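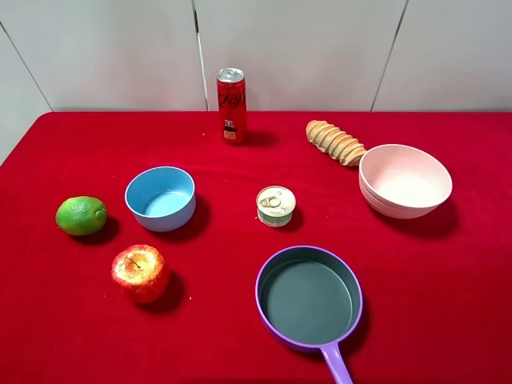
TABLETOP & PLAY / QUICK SETUPS

How to Put Together a Pretend Snack Table on a Red Cloth

I love a snack table. Give me a flat surface, a bold cloth and whatever is hiding in the pantry, and I'm happy for a whole afternoon! This setup uses one bright red cloth and a handful of everyday bits: a tall slim can, a small round tin, a twisty bread roll, a big pink bowl and a few extras. You can use it for a pretend cafe, a memory game, a drawing lesson or just because it's Friday and it's raining.

What you'll need

A table you can walk around on at least two sides
A plain cloth in one strong color
One tall thing (a soda can is perfect)
One short thing (a little food tin with a pull ring)
One long or twisty thing (a spiral bread roll)
One wide thing (a bowl, the bigger the better)
A few small extras of your own

Step 1: Lay the cloth

Shake it out first, outside if you can. Soft, velvety cloth looks wonderful and picks up lint like nothing else I own, so go over it with a sticky roller. I skip this about half the time and a few specks never hurt anybody. Smooth from the middle out with flat hands. Faint creases are fine. If yours has a deep fold line from storage, hang it over a shower rail the night before.

Push the table back until the cloth meets the wall. A plain pale wall is the best backdrop you could ask for, and the straight line where the red stops makes everything on the table look brighter.

Step 2: Start with the tall one

Stand the can toward the back, close to the center. I go for a slim red one with white lettering up the side. Red on red sounds like a terrible idea, I know, but the silver top catches the light and the writing pops right out.

Leave it sealed. An opened can will go over, and it will go over on the cloth.

Step 3: Add the bowl and the roll

The bowl goes on the right. Ours is pale pink and matte with slightly lighter insides, and I like it tilted so you can see into it. If yours keeps flopping flat, tuck a small wad of cloth under the rim on the far side.

Now lay the bread roll on a diagonal between the can and the bowl, with the wide end leaning on the bowl's back rim and the narrow tip pointing away to the left. Those corkscrew ridges are my favorite part of the whole table! If you're using real bread, put it out last and expect crumbs.

Step 4: Fill the middle

Set the small tin just in front of the can and a touch to the right. Short and squat next to tall and slim — the two of them make a great pair. Keep the pull ring facing up so little hands can find it, and keep an eye on it too, as those lids are sharp once they're open.

Then place your extras. Leave a hand's width of cloth between things wherever you can. Crowded tables are harder to play at and much harder to draw.

Step 5: Check the light

Walk around to the front and crouch down to kid height. You want soft shadows falling to one side. If they go off in every direction, switch off one lamp and look again.

Three ways to use it

Memory tray. Everyone looks for one minute, then turns around while you take one thing away. Start easy with the bowl and work down to the smallest item.

Cafe. One person orders, one person serves. A price list is half the fun (our soda costs 500, currency undecided).

Drawing table. Ask for outlines only on the first go. The twisty roll is tricky, so let them try it 5 times on scrap paper before the good paper comes out.

Putting it away

Food back to the pantry, bowl washed if bread has been near it, cloth rolled around a cardboard tube. Rolling beats folding by a mile — no fold lines next time!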